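4.2 Two-Handed Lock and Key Handling

The lock and key task was added to the Urkalano task set after the single-arm tasks had been frozen. It requires both arms of the Clindach build to work in a shared volume smaller than either gripper's full opening, and it exposed errors in the arm-to-arm calibration that the pick-and-place tasks had tolerated. The mechanical build is described in Section 3; only the details that affect this task are repeated here.

All sessions were run on the workbench at Mallside, a shared workshop in which bench time is booked in evening blocks. The arms are clamped to the bench at the start of each block and removed at the end, so the base positions shift slightly between sessions. A touch-off routine written by Fernandes recovers the relative pose of the two bases from contact at fixed points on the bench edge. The routine corrects position well and rotation about the vertical axis less well. The remaining rotation error appears at the fingertips as a sideways offset that grows with reach, and for this reason the work area was kept close to the midpoint between the bases.

The fingers are yellow, with rectangular recesses separated by thin ribs. An earlier set without recesses had been used for the single-arm tasks. The recessed fingers bend more under load and conform better to a flat-sided object, but they also store energy when squeezed. If the grip is released quickly, a light object can be thrown sideways by a small amount. The release profile was therefore lengthened to 500 ms for every object in this task.

Each wrist carries a small camera. The view from the holding arm is the more useful of the two, as the lock stays nearly fixed in it while the other arm moves. The camera is mounted such that text on a lock presented keyhole upward may appear inverted. We did not rotate the images before training. Rotating them would have required a matching change in the hand-to-camera transform, and an error in that transform had already cost us one set of recordings.

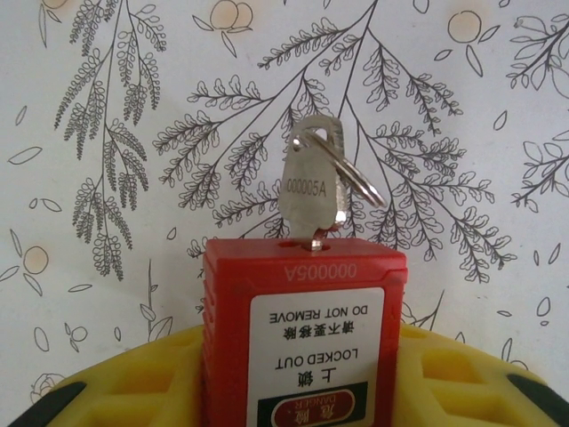 Figure 6. Wrist camera view of the red lockout padlock with its key in the keyhole. The printed label is inverted in this view.

The task is divided into two stages. In the first, the lock body is brought to a presentation pose with the keyhole facing the opposite arm. In the second, the key is brought to the keyhole, aligned, and inserted. Turning the key is outside the scope of this section. Attempts at turning were made, but the wrist of the second arm reaches its joint limit before a full turn from most grasp poses, and the current linkage does not permit a useful comparison.

The stages were recorded by teleoperation. Chiriac operated both arms in most recordings and Fernandes in the remainder. The two operators differ in the order of motions. Chiriac brings the lock to its final pose and then holds it still, moving only the key. Fernandes makes small corrections with both hands until contact is felt through the leader handles. Recordings in the second style are shorter but harder to segment, as no instant can be marked cleanly as the end of presentation. For consistency, the boundary was placed at the first contact between key and lock in all recordings, whichever operator had produced them.

Contact was marked by hand. Motor current was considered as an automatic marker and rejected, as the current in the gripper joint rises with any change in finger deflection, including changes caused by the weight of the key ring swinging from the bow.
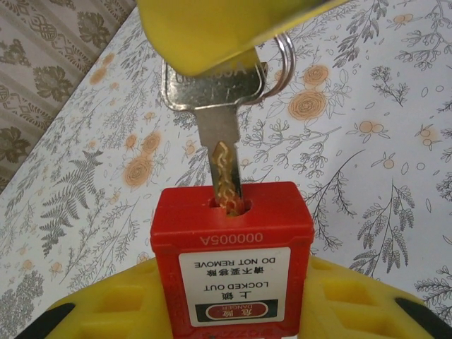 Grasping the key by its bow leaves the full shank exposed and allows the tip to be seen by the wrist cameras until entry. The bow is flat, and it can pivot between the fingers about an axis normal to its face. When the tip meets the rim of the keyhole off center, the key usually pivots before the arm registers a position error. The controller then continues downward with the key at the wrong angle. Increasing the grip force reduced the pivoting but raised the temperature of the gripper motor over a long session, and the force was returned to its original setting.

A better result came from slowing the final approach. The last part of the motion is now run at a reduced speed with the position gain lowered in the vertical direction only. Under these settings a misplaced tip tends to slide along the top of the lock, and the operator can search for the opening with small lateral motions. The same search pattern is visible in the policy output after training, although with less variation in direction.

Training was run for 2,000 steps on the desktop machine at Mallside. Longer runs were not used in this section. The Acharya interface board, which handles the joint bus for both arms, adds a delay between the commanded and measured positions. The delay was left uncorrected in the training data and is the same at run time.

A second lock was introduced to examine how far the holding behavior depends on the shape and color of the red padlock. It has a scratched and tarnished brass-colored body with a raised nameplate and domed rivets. Its outline is less regular than that of the red padlock, and there are fewer parallel faces for the fingers to seat against.

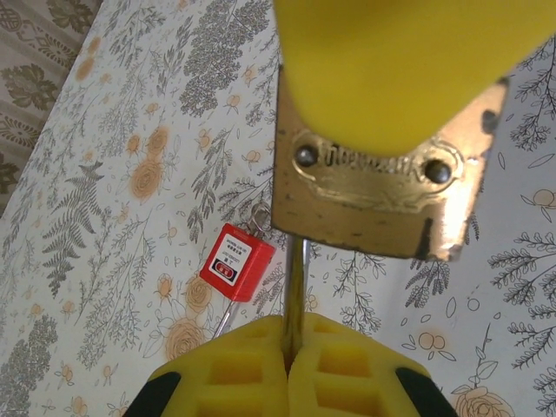 Figure 7. Brass-colored lock body beneath the upper finger, with its shackle extending down into the central gap of the lower gripper part. The red padlock lies on the printed surface to the left.

With the brass-colored lock, grasps on the shackle were preferred by both operators. A shackle grasp leaves the body free to rotate, and the second arm is needed to steady it. This removes the arm that would otherwise carry the key. The insertion stage was consequently left out for this lock, and its recordings were used for the presentation stage only.

The bench covering was kept in place for both locks. Its floral print produces many small edges near the gripper, and the key point detector described in Section 3.4 returned false matches on the printed blossoms in early trials. Restricting the search region to the area between the fingertips removed most of them. The remaining false matches occurred with the gripper fully open and are discussed with the other detector failures in Section 5.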